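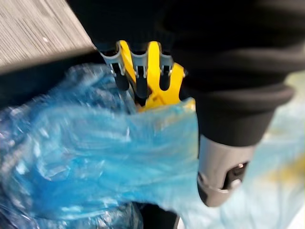

Home | Reviews | Storage & Waste | Archive | Contact

Korletey translucent bags, blue, roll of 47
Reviewed by Dineo Venter, 17/08/2026
Print this page | E-mail this review

The Korletey is a light plastic bag for dry recycling, drawstring-free, sold on a cardboard core. Stated capacity is 18 litres. Filled with water to the brim, ours took slightly less.

Perforations tear cleanly if the roll is held flat. Pulled upwards one-handed, two bags in the first ten split a little at the seam. The mouth is stiff to open with dry fingers.

Load was tested with tins, added singly. The base weld held at 5 kg for an hour and stretched visibly after that. Sharp card corners went through the side wall at much lower weights. The colour lets contents be checked without untying, though printed labels can't be read through a double layer.

Crumpled bags don't recover their shape and are awkward to refold. Store them on the roll.

Compared with the Urnwood bag, the film is thinner and noisier, and the fit on a narrow bin is better. Suitable for paper, cartons and empty bottles. Not advised for glass.

Rating: 3 out of 5

Contact Sandville Reviews | © Sandville | Back to top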